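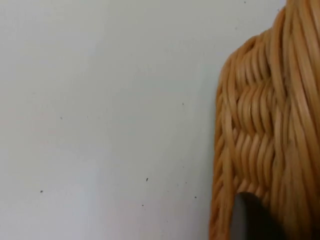 Trullano season 2, which cut are you all watching??

Comedy & Variety > Panel and Sketch Shows

mopbucket_kev
ok so I'm rewatching season 2 of Trullano on the Sestia app and the dance-off episode is missing the whole cold open. The bit with the fake weather report. Just gone. Starts straight on the theme tune. Am I losing it or did that air??

lemonrind
It aired. I remember the weather bit because my sister quoted it for a month. The app cuts are shorter, always have been.

mopbucket_kev
ok good. not crazy then. Why would you cut the best part though

halfpastnever
Music rights, probably. There was a song under the weather report. Same thing happened with the season 1 finale, the app has some generic piano thing over the end and it kills the joke completely.

lemonrind
I don't think it was music. The weather bit had no song, it was just the rain sound effect. You're mixing it up with the ferry sketch.

halfpastnever
There was definately a song.

lemonrind
Ferry sketch!! Weather was rain sounds. I will die on this hill

gus_from_row_f
Went to a taping in Anar in October, back when they still did two shows a night. Warm-up guy told us the broadcast version runs 50 minutes and whatever's over gets dropped for the app. So could be just length. No idea if he knew or was guessing, he also said we'd get free parking and we did not.

mopbucket_kev
wait what was the taping like

gus_from_row_f
Long. Cold. Lots of clapping when told. The host came out between sketches and did crowd work that was better than half of what got on TV. Lady behind me got roasted for her coat, loved every second. Second show dragged, people leaving for trains. They redid the kitchen sketch from the top because a door wouldn't open. Door take is the one they used, I think? hard to tell
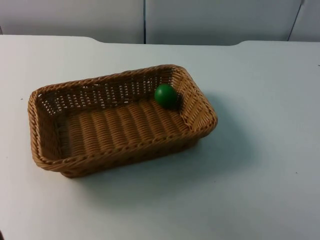
Is the dance-off episode on the DVD set with the cold open left in?

It's on the set, disc 2, and the weather bit is there. Mine's the Verbeke release with the blue spine. I checked it last night before posting so I wouldn't get yelled at.

mopbucket_kev
thank you!! and the song? or rain?

discdrawer
Rain. Only rain. Sorry halfpastnever

lemonrind
THANK YOU

halfpastnever
Fine. But the broadcast might of been different from the disc. They remixed the sound for the DVDs, it says so on the back.

discdrawer
Says "remastered." Could mean anything.

halfpastnever
Right so it could mean they took out a song.

lemonrind
oh my god

tv_casserole
Can I be the unpopular one. Season 2 is where it goes downhill. Too many guests from the dance show, everybody plugging something. Season 1 was just the regulars being weird in a small room. By the dance-off it's basically a commercial for the other Sestia shows.

gus_from_row_f
disagree. The dance-off is the only time the straight man of the group gets to be the funny one. He can't dance at all and he goes for it anyway. That split at the end, come on

tv_casserole
He did the same split on the talent show two weeks earlier. Same pants even.

gus_from_row_f
still funny

mopbucket_kev
I liked the guests tbh. The chef was great. The singer who wouldn't break character for the whole interview, also great. The soap guy, ok no, he was bad

tv_casserole
The soap guy was on three times!!

lemonrind
Soap guy haters are wrong, he's doing a bit. He's pretending to be bad at it. Watch his face when the phone rings

tv_casserole
Nope. He's reading the card.

discdrawer
You can see his eyes move on the DVD. He's reading. Sharp picture on that set, does him no favors

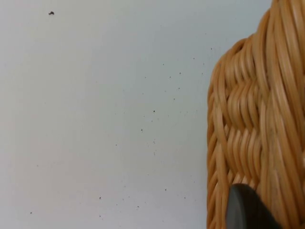 Differences so far, app vs. disc (updated by discdrawer)

Putting these in one post, will edit as people send more. Season 2 only.

Dance-off: no cold open on the app. Full on disc.
Kitchen sketch: app ends before the landlord comes back. Disc has him.
Phone call interview: same on both far as I can tell. Soap guy fully intact, unfortunately.
Ferry sketch: song on disc, piano on app.
Finale: app drops the credits gag. Disc keeps it but the captions are off by a few seconds, drove me nuts.

Last edited November 30, 2019

halfpastnever
So the ferry one DID have a song.

lemonrind
yes. I said that. I said that in my second post

halfpastnever
Ok I may have been thinking of the ferry one.

gus_from_row_f
add the wedding episode, app is missing the toast. I think. Might be the rerun I'm remembering, they trimmed it for the afternoon slot

discdrawer
Will check. Don't want to put it in unless somebody has both side by side.

mopbucket_kev
is the Verbeke set still for sale anywhere? app is making me sad

discdrawer
Out of print. Used ones turn up. Avoid the one with the red spine, it's the app cuts on a disc, total rip off. Box looks nearly the same otherwise.

tv_casserole
I have the red one. great

lemonrind
lol

tv_casserole
Anyway there's a poll on the Sestia page for best episode and the dance-off is winning with 2222 votes so clearly I'm outnumbered. Voted for the pilot. Still right

gus_from_row_f
pilot has no jokes for the first ten minutes

tv_casserole
It has atmosphere.

mopbucket_kev
found a blue spine one! Seller wants too much for it but whatever, ordered. Will report back on the rain
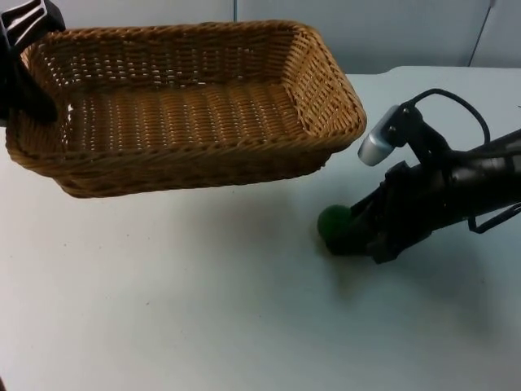 Wicker tray, small green ball

halfpastnever
Report back on the wedding toast too. I'm pretty sure it was longer on TV. And there was a song under it.

lemonrind
there was NOT

discdrawer
There was, that one's on disc. Brass band thing. Checked just now. Toast is full length on mine, still need somebody with the app to time theirs.

mopbucket_kev
can do it tonight after work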